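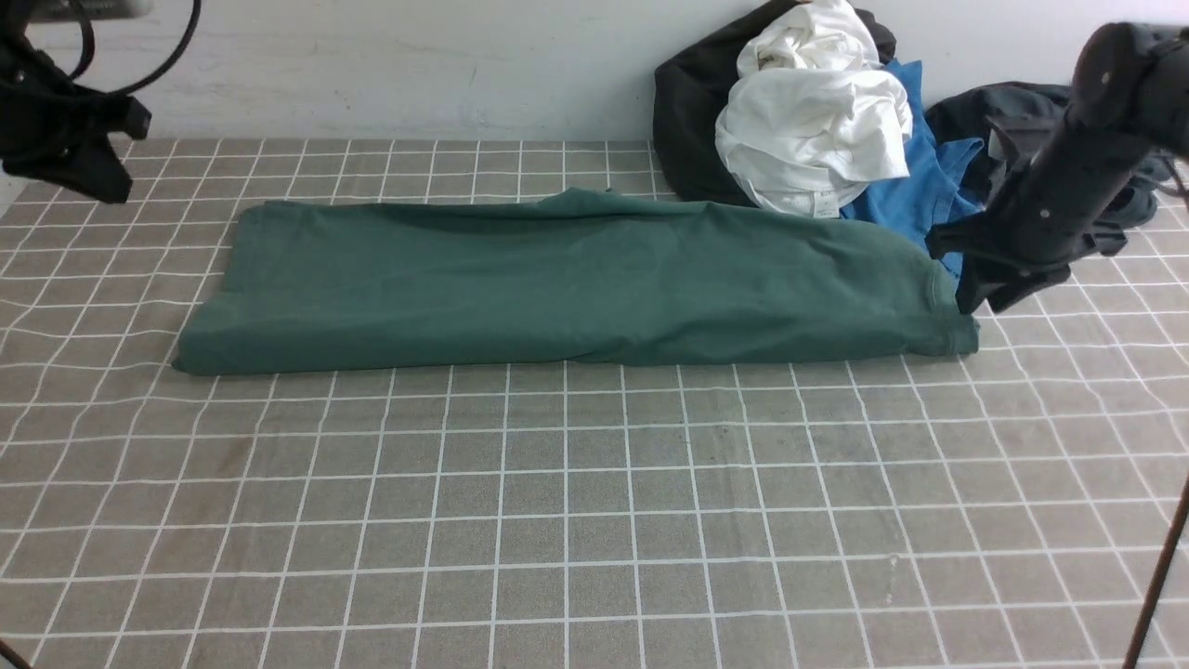
Kaltutholm Folding Method: Product Overview

Thanks for stopping by! If you've come from the Hedlund catalog you already know our grippers, and if you haven't, pull up a chair, because we do like talking about this one. The Kaltutholm method is a training package for two-armed robots that work with clothes. It grew out of a research project Iveta Procházka began at Kerbridge, and it's now sold as a complete kit for labs and small workshops that want to teach folding (and then, we hope, go on to teach plenty of other things with it).

The idea is simple to say and took us a good long while to get right. Most folding programs store a path: go here, close, lift, go there. Ours stores what the cloth should look like at the end of each stage, and the policy works out its own way of getting there. A shirt that lands a little crooked is then just another starting point, and the arms go on from wherever they happen to be.

Stage two, the long fold
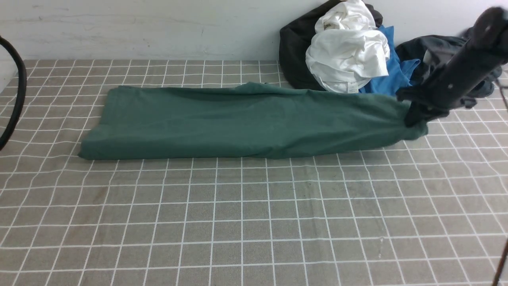

Long fold with the right gripper holding the gathered end of the cloth.

We spent more time on the long fold than on anything else in the kit. A strip of knit cloth wants to twist as soon as you take hold of one end, and Leif Nyberg (who wrote most of the grasp planner, and will happily tell you about it over a very long lunch) ended up giving the policy a separate score for how straight the lower edge stays. That score comes with the kit and you can turn it up or down. Heavier fabrics like it low. Thin T-shirts like it high!

How it learns

The base policy was trained on 1334 demonstrations, each recorded by a person steering both arms. You can use it just as it comes, or add your own. For a new kind of garment we suggest up to 100 demonstrations, and in our tests at Kerbridge the gains past that point were small enough that we'd tell you to spend the afternoon on a different garment instead.

Sleeves first 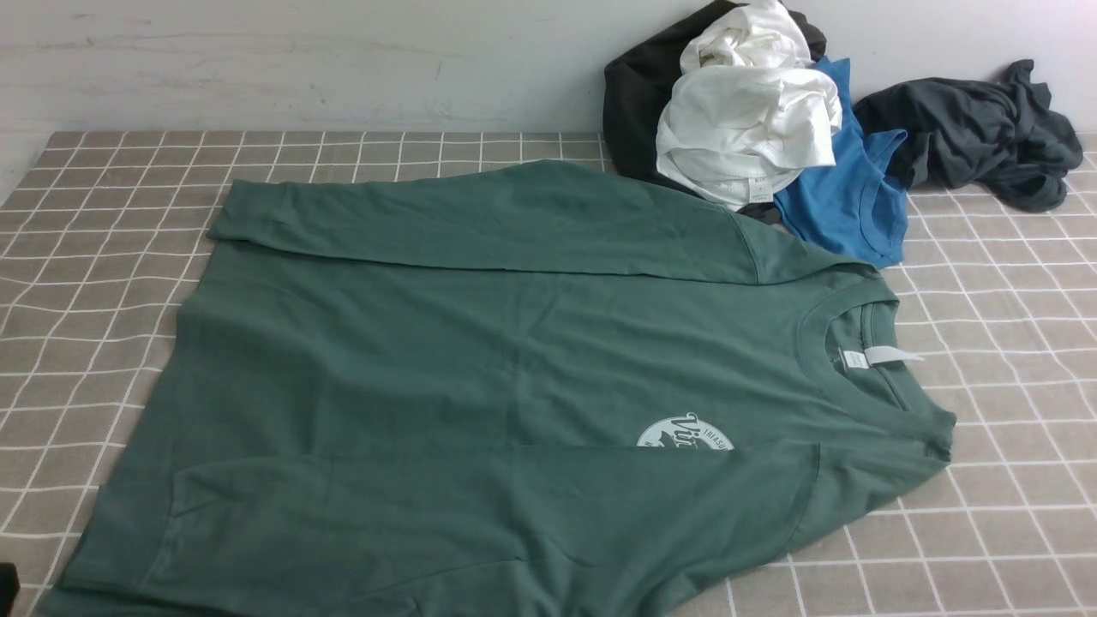 Green crew-neck shirt, face up, both sleeves folded inward.

Sleeves come before everything else in our order of work, and we did try it the other way. In a run of 400 trials the sleeves-first order finished more shirts than body-first, mainly on long-sleeved ones, where a stray cuff tends to get caught up in the next fold. Solveig Halvorsen's write-up comes with the kit and goes through the failures at length, including the ones we still haven't fixed. Collars that roll under are the big one. We're working on it.

The kit also uses a camera at the wrist as well as the one up high. The high view is good for judging the whole garment, and the wrist view helps in the last little stretch before a grasp, when the policy needs to find an edge.
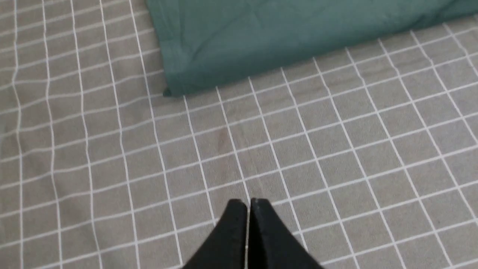
Running both views together does ask more of your computer, so there's a setting that brings in the wrist view only when the gripper is close to the cloth. We leave it on at Kerbridge and haven't missed the extra pictures.

What you get

Base folding policy and training code
Printed grid cover for your table
Wrist camera mounts for Brekari and Hedlund grippers
Solveig's trial notes
30 days of setup help by phone or email

The arms, grippers and computer are sold separately. If you're not sure whether your arms will work with the kit, write to Wenche Isaksson at the Kerbridge office and tell her the model and how far apart they're mounted. She answers every morning except Sunday, and the next batch of kits ships in June.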